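Plinard cathedral model kit, 4 stars

I've wanted to build a Gothic cathedral since a trip to France in college, so when Plinard put their kit on sale for $65 I caved. It's the nave, two towers and a whole row of flying buttresses, and oh my, the buttresses! You glue them on before the roof, just like the booklet tells you the old masons did (I skipped ahead and had to redo three of them).

The booklet is my favorite part, with 19 pages on vaults and pointed arches before you even open the glue. The rose window is fiddly, and the tower spires came slightly warped, so one star off for that. I'd still buy the Gredidbridge abbey from them next.

Yhon Arango, September 9, 2018

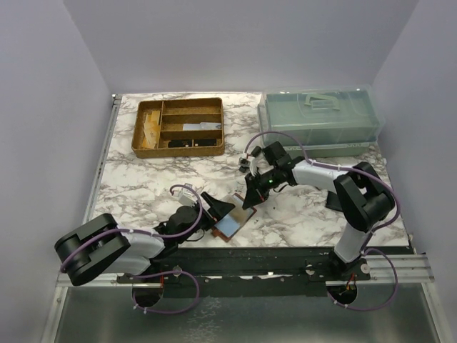 Sorting tray at the back left, teal storage box on the right.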